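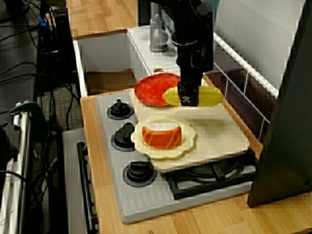
Play kitchen, cutting board on the stove, corn by the red plate.

Do I need the whole play food set?
Nope! I started with corn, one orange-and-white thing my kids call cake (or sushi, depends on the day) and two plates. They got 7 weeks out of that before asking for more.

Can the board sit on the burners?
Sure, ours lives there. It covers most of the stovetop, and the knobs on the left still stick out for little hands.

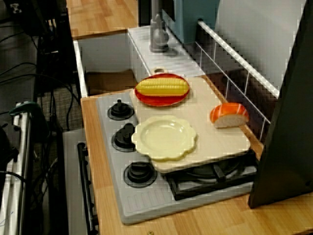
Corn on the red plate, flower plate free for the next order.

How do you get kids to put it all away?

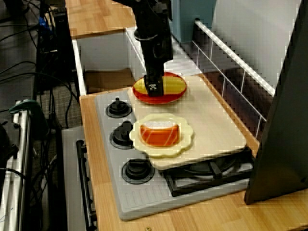 I give every food its own plate and make cleanup part of the restaurant game, usually 6 minutes before dinner. Corn goes on the round red plate, the orange piece goes on the flower-shaped one, and then the kitchen is "closed" till Thursday or whenever they sneak back in!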